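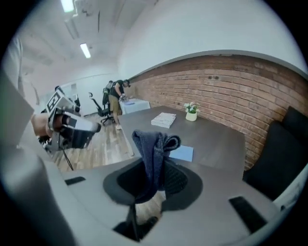 Which of the two handheld grippers are we keeping? The Dronel, at least through February, and I'm pretty happy about that!

I've spent the past month here at Stakomcombe going back and forth between the Dronel and the Calimlim, mostly on cloth, which is the stuff that drives everybody up the wall. We recorded 2,000 grabs with each one. The Calimlim has the nicer trigger (I'll miss it), but it lost its tracking 675 times, usually when I turned my wrist too fast. The Dronel did that 5 times. Five!

Parvathi Namboodiri still likes the Calimlim for small hard parts, and she has a point, so one is staying in the cabinet. Nivaldo Cordeiro is moving our Nerance controller settings over to the Dronel this week. If you have old recordings you want to keep, tell him before he gets to the shared drive.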